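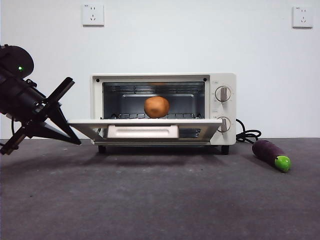
Getting by with a toaster oven

9th October

The big oven went in September. The bottom element had been weak for a while and then the thermostat quit too, and the repair quote came to more than I wanted to put into a stove that old. I decided to see how long I could manage with a toaster oven. So far the answer is all of last month and into this one, and I'm writing down what I've learned while I still remember it.

The one I bought is a Vemico, the small size. I looked at a Padex that was wider and would have taken a quarter sheet pan, but it stuck out past the edge of my counter. The Vemico takes a 7 inch square pan with a little room on each side. Most of my old recipes are for a 9 by 13, so I halve them, and if the halved batter still looks like too much I put the extra in a muffin cup.

Temperature was the first problem. The dial is marked in Fahrenheit and I wouldn't trust it. I hung a cheap oven thermometer off the rack and set the dial to 300, and it settled well above that. Now I set everything lower than the recipe says and check early. It also swings more than a full size oven does. If you open the door to look, it loses heat fast, but it gets it back fast too.

Things that came out well:

Baked potatoes, small ones, straight on the rack. Same time as before.

Chicken thighs, up to four. They brown better than they did in the big oven. Foil on the tray underneath or you'll be scrubbing.

Roasted carrots and onions, cut smaller than I used to cut them.

Lastetti frozen lasagna, the single tray. I covered it for most of the time and took the foil off at the end. The box directions are for a regular oven and the top would have burned.

Drying bread for crumbs at 200 with the door open a crack.

Things that didn't:

Any loaf that rises tall. I tried a plain sandwich loaf and the top got too close to the element and went black before the middle was done. The next one I made as rolls, and those were fine.

Cookies are possible but slow. Six at a time is the most I can fit, and by the third tray I had lost interest. I freeze the dough in balls now and bake a few after dinner.

Pie I haven't tried. My pie plate doesn't fit and I don't want to buy another one yet.

I pull it forward from the wall before I turn it on. The instructions ask for clearance at the back and on both sides, and the outside gets hot enough that I moved the paper towels to the other end of the counter. The crumb tray needs emptying more often than you'd think, especially after anything with cheese.

I paid 142 dollars for it with tax. The repair on the stove was quoted at over 300, and that was before they had looked at the wiring. I may still replace the stove before the holidays, when there will be more people to feed. A turkey breast might fit if I take the rack down to the lowest slot, and I'm going to measure one at the store before I decide.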